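The product table, finally white

I sell secondhand kitchen things online: bottles, mugs, canisters, the odd teapot. For the first couple of years I shot everything on the kitchen counter, and the listings looked like it. You could see the toaster in half of them. In January I decided to give the spare room over to a proper table and leave it set up.

The table came first. I had an old Kuser desk in the garage, brown, with a drawer that stuck. I took the drawer out, sanded the top and painted it white. The first coat looked blotchy, so it got two more. I let it sit for a week before putting anything on it, and I would give it longer next time, as the first mug I set down left a ring that had to be touched up.

Behind the table I hung a length of white cloth. I tried paper before that. Paper looks better for a day or so and then it gets a dent in it, and the dent shows in every shot until you replace the roll. Cloth wrinkles too, but you can wash it and iron it. I ironed this one on a Saturday morning and put it up right away. By evening the fold lines from the package were back. I have tried steam and I have tried hanging it damp. Damp works better. There is still a long crease to the right of the middle that I mostly leave alone, and once the background is brightened a little it fades out.

I thought about painting the wall as well. It was already pale, a little on the gray side, and with the cloth covering the lower part I saw no point in it.

Light took the most fiddling. The window is on the right as you stand at the table, and I keep the blind down. With it up, one side of everything goes bright and the other side goes flat gray. With it down there is still a strip of daylight coming through, and the pull cord hangs right in it, so I crop above the cloth. I could tie the cord back. I keep meaning to put a hook in.

White things on white are the hard part. A blue mug will stand out against anything, but a cream bottle on a white table tends to lose its edges. Ottavio Parisi, who sells lamps and gave me a lot of help when I started, told me to put black card on both sides of the bottle, just out of the shot. It gives the sides a thin dark line. I cut mine from an old Londeck folder and they stand up on their own if you bend them.

The other thing is dust. White paint shows every crumb. I wipe the table before each item and I still find specks when I open the pictures on the computer. I used to edit them out one at a time. Now I keep a soft brush on the windowsill and go over the top once more after the item is in place.

I have 300 things left to list, so the table will be busy for a while. The tall bottles are first, then the Weidemann canisters, if I can find all the lids.

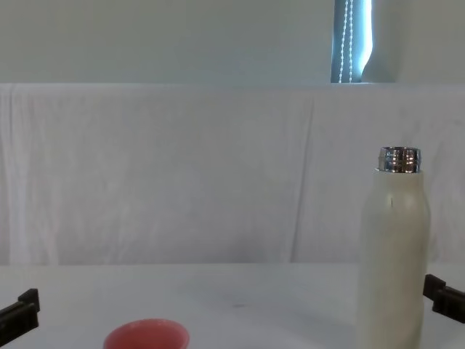 Cream bottle on the white table, blind down.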